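3.2 Takedown notices

We read 143 notices sent to Kanum, a forum host, before June. Most named no law.

Figure 4. The shared bench, with two arms.
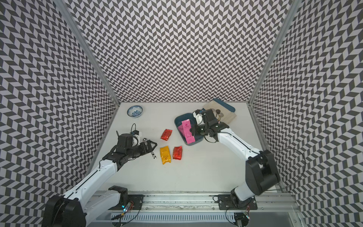 3.3 Replies

Users answered 11 of them – all in writing. 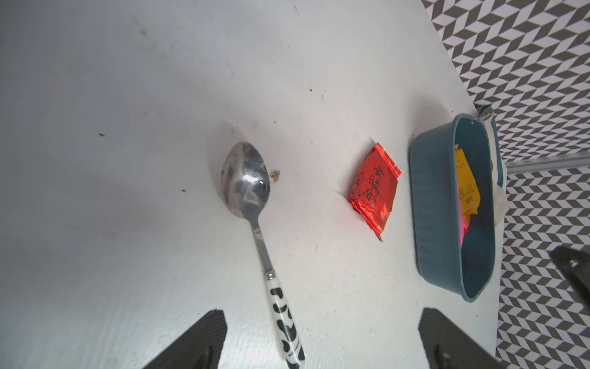
Silence was treated as consent, and the post came down.
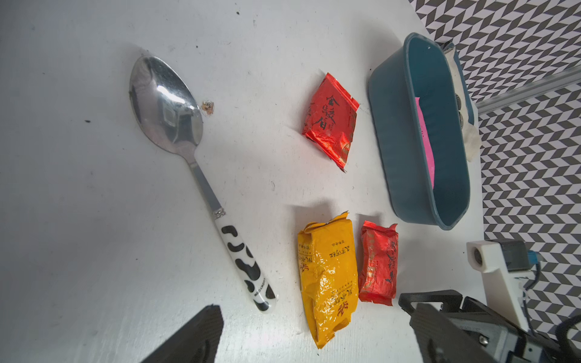

Skoryk's test asks whether a moderator can state the harm in one sentence. Taste fails it. A spoon with a cow-print handle may strike a reader as ugly, and a post saying so should stay up.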